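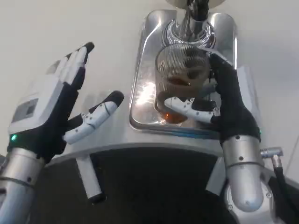 A cup with a small amount of amber-brown liquid, held at the drip tray of a white machine.

Kidbridge Office Tea Survey Finds Most People Would Rather Not Make It

STIRKTHORPE, February – Workers in Stirkthorpe will walk past an empty kettle up to 22 times before filling it, according to a survey published Monday by break-room supplier Patwary.

The company put its questions to 159 office workers at the Kidbridge business park. Of those, 96 said they made drinks for colleagues "often." Their colleagues remembered it differently.

"We asked people who last bought the milk and the room went very quiet," said Joyce Lyimo, head of research at Patwary. "One man left for a meeting that wasn't on any calendar."

More than half admitted to leaving just enough coffee in the pot to avoid brewing another.
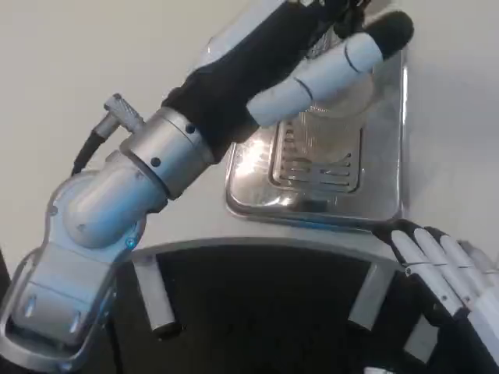
About the Break-Room Pledge

Patwary is inviting local employers to sign a two-line pledge covering milk and mugs. Copies are free from Wycliffe Kirui at the Stirkthorpe office, weekdays until 4 p.m., tea not provided.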